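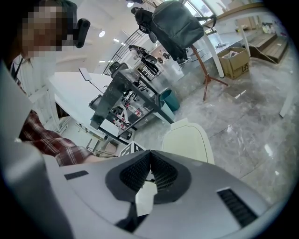 Où peut-on maintenant réparer un objet ou finir un petit travail manuel à Hiltberg ?

À l'atelier partagé de la rue du Lavoir, qui a rouvert en juin après 6 semaines de rangement. L'entrée est possible pour tous les habitants, avec une inscription à faire sur place.

L'atelier partagé de Hiltberg a repris ses activités dans la salle du rez-de-chaussée qu'il occupe depuis l'ouverture du bâtiment. La fermeture était annoncée pour un mois. Elle a duré un peu plus longtemps, parce que le tri des pièces détachées a demandé plus de patience que prévu, et aussi parce que l'électricien n'était libre qu'à la fin de mai.

Le changement le plus important concerne la place des meubles. Auparavant, tout le matériel se trouvait le long du mur du fond, et les personnes qui voulaient prendre un outil devaient passer derrière celles qui travaillaient. Maintenant, l'établi roulant en métal sombre est placé dans la salle elle-même. Son plateau noir porte les marques de son usage et il n'a pas été repeint. Les étagères ouvertes du bas ont reçu des pièces et des outils, et l'on peut voir ce qui s'y trouve sans ouvrir un tiroir.

« Nous avions des armoires fermées et chacun cherchait pendant dix minutes », explique Aicha Soliman, responsable de l'atelier. « J'ai demandé que les choses courantes restent visibles. Pour le reste, il y a la réserve, et la clé de la réserve est chez moi. »

La longue table blanche a été conservée. Elle sert aux travaux qui demandent une surface propre : le papier, les petits appareils électriques, la couture quand quelqu'un apporte sa machine. Une petite lampe de bureau à bras incliné est fixée à son extrémité. Une deuxième lampe a été commandée chez le fournisseur Lernirent, mais la livraison n'était pas encore confirmée au moment où nous écrivons. Les usagers du soir l'attendent, surtout pour l'automne.

Deux poubelles, l'une bleu-vert et l'autre d'un bleu plus clair, se trouvent au sol à côté de l'établi. La première reçoit les déchets ordinaires. La seconde est prévue pour les chutes de métal et les vis abîmées, que la déchetterie de Portela accepte séparément. Il est demandé de ne pas y jeter de piles. Pour les piles, une boîte existe à l'entrée du bâtiment, sous le tableau d'affichage.

Le rangement a aussi été l'occasion de relire le règlement, qui datait des premières années et que peu de gens connaissaient. Le nouveau texte tient sur une page. Il fixe la durée d'une séance à 2 heures, avec la possibilité de rester davantage si aucune autre personne n'attend. Il précise également que les objets laissés à l'atelier doivent porter un nom et un numéro de téléphone. Après 30 jours, un objet sans nom peut être démonté pour ses pièces. Cette règle a provoqué une discussion assez longue lors de la réunion de mai — certains habitants la trouvaient trop sévère — mais elle a finalement été acceptée avec un délai plus long que celui de la première proposition, qui était de deux semaines.

Le tri lui-même a donné quelques surprises. Dans les caisses de la réserve se trouvaient un moulin à café complet, plusieurs pieds de chaise sans chaise et une collection de clés dont personne n'a reconnu les serrures. Le moulin a été remis à sa propriétaire, qui le croyait perdu depuis son déménagement. Les clés sont gardées encore un peu à l'accueil. Les personnes qui pensent en reconnaître une peuvent la demander.

L'inscription annuelle reste fixée à 33 euros. Elle comprend l'usage des outils à main et de la table, mais pas les consommables comme la colle, le papier de verre ou l'étain à souder, qui sont payés selon la quantité. Les personnes déjà inscrites avant la fermeture n'ont rien à faire : leur inscription est prolongée de la durée des travaux. Une nouvelle carte sera imprimée quand l'ancienne arrivera à sa fin.

Une partie des étagères de la réserve vient de l'ancienne menuiserie Jirau, qui a cessé son activité l'hiver dernier et qui avait proposé son mobilier aux associations de la commune. D'après Aicha Soliman, elles sont solides mais un peu trop profondes, et il a fallu couper quelques centimètres pour que la porte puisse s'ouvrir entièrement. « C'est mon premier travail terminé dans l'atelier depuis longtemps », dit-elle. « D'habitude, je commence quelque chose, puis quelqu'un entre avec un grille-pain. »

Pour l'été, les horaires sont réduits : l'atelier ouvre l'après-midi, à partir de 14 heures, et ferme à 19 heures. Les séances du matin doivent revenir en septembre, si assez de personnes les demandent. Une feuille est posée à l'accueil pour noter ses préférences, et il est possible aussi de téléphoner pendant les heures d'ouverture.

Une initiation à la réparation de lampes est en préparation pour la rentrée, en petit groupe. Les participants apporteront leur propre lampe, débranchée et sans ampoule. Le prix n'est pas encore décidé. Les inscriptions se feront à l'accueil, dans l'ordre d'arrivée, et une liste d'attente sera ouverte si les places manquent.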